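Hi Shiuli,

Okay, August update on the Trelolach shuttle and trail pass money, and I'll start with the good stuff because there's plenty of it! We sold 874 combined passes, which covers the bus up from the village plus the chairlift, and I really didn't expect to get near that before the fall season. The Sunday morning buses were packed most weeks. Lwazi ended up putting a second driver on the early run (that's the extra line in the wages sheet, in case you were wondering).

The new signs are up on the Serard loop, all 17 of them. We had to redo the one at the upper fork since the walking time was printed for the downhill direction, and I caught a fair bit of grief for that one. The printer split the cost with us.

Hotels are slower. Hoseo Lodge and the two guesthouses on the lake road are selling passes at the front desk now, but the bigger places still want a commission we can't pay out of this grant. I'm meeting them again next month and I'd like to offer free passes for their staff instead. 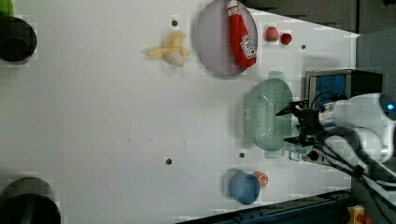 Zodwa Kruger wrote back after the last bus survey that the passes are great but the 4:30 bus down is too early for anyone walking with kids, and could we please run one at six. She's right, and we heard the same thing from a lot of families. A six o'clock bus would cost us 230 a week for the driver and fuel. I can cover it through the end of the season from what we saved on brochures, if you're okay with me moving that over.

Still to do: the rental desk at Mokgethi (waiting on the lease, ugh), the winter timetable, and 30 pairs of kids' snowshoes that Yolandi is getting prices on. I'll send the receipts separately once Lesego has scanned them.

Call me about the bus thing if that's easier!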